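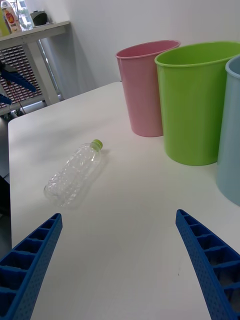 Ludivine Texier would buy the table before the arms, and she says so to every group planning a Tanent sorting station. Good advice! The table decides how far the arms have to reach, and reach decides most of your budget.

Section 4. Planning your purchase

1. Measure the work area. Leave room for the bins and for the item being sorted – a crushed bottle lying on its side takes up more space than you'd think.

2. Choose your bins. Plain plastic ones in different colors work beautifully, and you can pick them up at any housewares store.

3. Decide on one arm or 2. A two-arm station costs more up front, but it opens up a whole range of fun handover tasks.

4. Order finger sets. The soft ribbed fingers are a wearing part, so put a spare set for each gripper on the first order.

5. Add the small stuff: cable clips, a power strip, a wrist camera for each arm. Use order form 909, which covers all of it.

Note: Covonstead ships arms and grippers separately. Plan on 52 days for the arms, and get the table set up while you wait.

Caution: Do not mix Barbu and Kulus mounting plates. The bolt patterns look alike, but the plates will not seat flat.

6. Set aside money for practice items. Empty bottles are free – start saving them now!

Prices were last checked in September 2023. Ask for a fresh quote before you submit your budget.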